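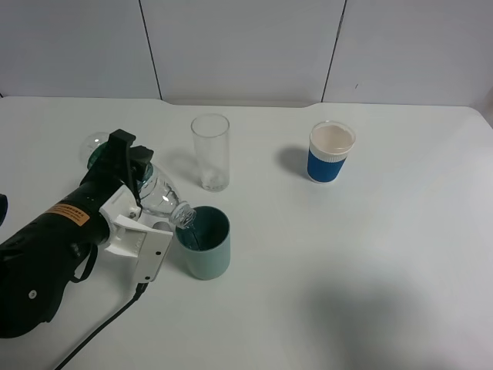
Lesezeit: 4 Minuten

Forum Harkoreck > Schule und Kita > Grundschule

Thema: Länderfest der vierten Klassen, Ablauf und Buffet

mohnfeld_h
Erstellt am 18. Mai 2022

Hallo zusammen,
unsere Tochter ist in der 4b und bringt heute den Zettel für das Länderfest mit. Die Klassen sollen diesmal keine Länder mehr zugelost bekommen, jede Familie meldet selbst, was sie mitbringt oder vorstellt. Im Februar beim Elternabend klang das noch anders, da war von festen Ländertischen die Rede. Weiß jemand, ob das jetzt endgültig ist? Und gilt die Aufteilung süß/herzhaft nach Nachnamen noch?

Tellerrand
Ist endgültig, steht so auch im Protokoll vom letzten Elternabend. Süß/herzhaft ist weggefallen. Man trägt sich in die Liste vor dem Sekretariat ein. Gestern Mittag standen da 19 Familien drauf, davon die meisten mit Kuchen.

kastanie77
Ich finde die Änderung schade. Beim Losverfahren hat unser Großer damals Peru gezogen und sich drei Wochen lang damit beschäftigt. Er hat ein Plakat gemacht, ein Lied gelernt und wir haben zu Hause Kartoffeln in allen Varianten gegessen. Von sich aus wäre er nie auf Peru gekommen. Wenn jetzt jeder das mitbringt, was er sowieso kennt, gibt es viermal Nudelsalat und ein paar Familien machen die Arbeit.

R_Brunnenweg
Antwort an kastanie77:
Bei uns war es umgekehrt. Meine Frau kommt aus dem Libanon, und unser Sohn hatte Norwegen gelost. Er wollte gern etwas von seiner Oma erzählen, das ging nicht, weil der Libanon schon an eine andere Gruppe vergeben war. Die haben dann Falafel aus der Tiefkühltruhe aufgebacken. Das war kein Drama, aber ihm hat es nicht gepasst. Ich bin für die neue Regelung.

kastanie77
Verstehe ich. Dann könnte man aber beides machen. Wer etwas aus der eigenen Familie vorstellen will, meldet das an, der Rest lost.

Tellerrand
Das wurde am Elternabend vorgeschlagen. Die Lehrerinnen wollten es nicht, weil dann sofort sichtbar ist, wer "ein Land hat" und wer nicht. Kann man so sehen oder anders, der Beschluss ist jedenfalls gefasst.

mohnfeld_h
Danke für die Auskunft. Dann die nächste Frage: Wie läuft es mit dem Geld? Auf dem Zettel steht etwas von einem Restbetrag aus dem Vorjahr.

Sieben_Siebe
Es sind 564 Euro in der Festkasse. Davon gehen 167 Euro für die Trommelgruppe weg, die kommt wieder aus Rendale und spielt zweimal eine halbe Stunde. Geschirr leihen wir beim Sportverein, kostenlos, muss aber gespült zurück. Vom Rest werden Getränke gekauft. Einsammeln müssen wir nichts.

ohnezucker
Wird beim Buffet diesmal beschriftet? Letztes Mal stand an der Hälfte der Schüsseln gar nichts. Unser Kind hat eine Nussallergie und hat am Ende Gurken und trockenes Brot gegessen. Außerdem fragen ja auch die Familien nach, die kein Schweinefleisch essen.

Sieben_Siebe
Ja. Es gibt Kärtchen zum Ausfüllen, die liegen bei der Liste. Bitte Zutaten draufschreiben und nicht nur den Namen vom Gericht. Speisen mit Nüssen kommen auf einen eigenen Tisch am Fenster, mit eigenem Besteck.

ohnezucker
Gut, danke. Ein eigener Tisch reicht uns.

Pendler_Billano
Wir sind erst im Herbst aus Billano hergezogen und kennen das Fest nicht. Müssen die Eltern die ganze Zeit dabei sein? Ich kann frühestens um halb zwölf.

Tellerrand
Nein. Die Kinder gehen ab neun in Gruppen durch die Räume und bekommen Stempel in ihren Pass. Im Musikraum wird getanzt, in der Bücherei vorgelesen, im Werkraum gebastelt. Die Eltern kommen zum Essen um zwölf dazu. Angemeldet sind 54 Kinder aus den drei Vierten, dazu kommt die Vorschulgruppe zum Zuschauen.

Pendler_Billano
Dann passt es ja. Ich backe nicht besonders gut, kann man auch etwas kaufen?

R_Brunnenweg
Klar. Die Bäckerei Abou Zeid am Markt macht Fladenbrot auf Vorbestellung, man muss zwei Tage vorher anrufen. Brot fehlt auf der Liste bisher komplett.

kastanie77
Gekauft finde ich in Ordnung, solange das Kind etwas dazu sagen kann. Letztes Mal stand da eine Platte Sushi vom Supermarkt, und das Kind wusste nicht mal, dass das seine war.

Pendler_Billano
Bekommen wir hin. Trage mich morgen früh für Brot ein.

gelbe_tonne
Ich lese hier nur mit, mein Kind ist in der Zweiten. Aber drei Stunden Programm und dann um zwölf erst essen ist für Zehnjährige lang. Gibt es zwischendurch eine Pause?

Sieben_Siebe
Um zehn ist normale Hofpause, mit eigenem Frühstück. Brotdose also trotzdem mitgeben. Trinkflaschen bitte mit Namen.

mohnfeld_h
Dann habe ich alles. Wir machen Piroggen, mit Kartoffeln und Quark, ohne Fleisch. Kann man in der Schulküche etwas warm machen?

Sieben_Siebe
Der Ofen geht, der Herd ist abgestellt. Form mit Deckel oder Alufolie, Name auf den Boden kleben, ab elf könnt ihr rein.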